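# Cheap Blades, Long Winter

Three oscillating saws, one bathroom, one very bad floor. That was the plan for December and it mostly held.

We live on tools that get hot and wear out. Drill bits get all the complaints, but plunge blades are where the money really leaks. One nail and you're done. So I bought a pile of them, cheap and not cheap, and ran them till they quit.

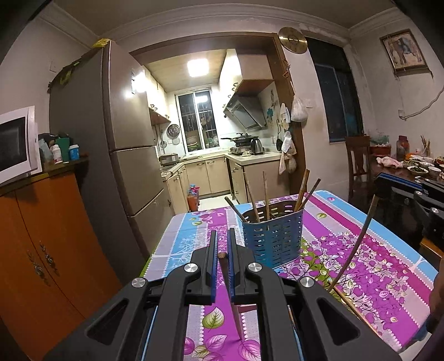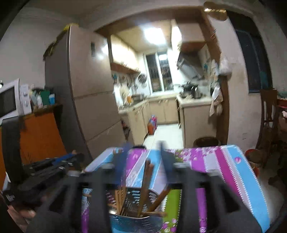

*Chopsticks over a striped tablecloth.*

First, the job. Old house, second floor bath, subfloor patched by at least two people who didn't like each other. Plywood over plank over something gray. Screws everywhere, half of them stripped. Every cut meant metal sooner or later, usually sooner.

Started with the Fletusach 90-piece box. Ninety blades sounds like a lifetime supply. It isn't. A lot of the box is scrapers and sanding pads, and the wood blades lost their teeth on the first drywall screw. Not dull. Gone. The edge looked like a butter knife. Fine in clean pine, I'll give them that, and if all you do is trim door casing once a year then go ahead and buy it.

The Nevilia bimetal set was next. Fewer blades, heavier steel, teeth that stayed put. One of them went through four screws and still cut wood after, slow but straight. It did wander on long plunge cuts. I fixed most of that by easing off and letting the tool do its thing, which I should of been doing anyway.

Then the Magbanua carbides. Pricey. I winced at the register. They eat nails, they eat cast iron if you're patient, and they're lousy in soft wood. Burned the edge of every plank. Smoke, smell, the whole deal. Use them for metal only and keep something cheaper for the rest.

The mount matters more than I expected. Kindora blades have an open slot that claims to fit everything, and it fit two of my three saws. On the third it slipped under load and chewed up the clamp. Check your tool before you toss the packaging. I didn't, so no return.

A few things I'd tell anyone doing a floor:

- Run it slower than you want to. Top speed cooks teeth.
- Rock the blade side to side a little, clears the dust.
- Magnet on a stick first. Find the screws before the blade does.
- Wear the good ear muffs. That whine gets in your skull by lunch.

Total on blades came to 252 dollars, and the carbides were most of it. The saw I used for nearly all of the job cost less then that. Makes you think about where the tool companies earn their keep.

Would I buy the big box again? No. Nevilia for wood and the odd screw, one or two Magbanuas in the drawer for pipe and old nails. The leftover Fletusach scrapers are good for caulk, so they stay in the bucket.

Floor's down. Tile is next, and I still have to figure out the toilet flange, which sits a half inch too low.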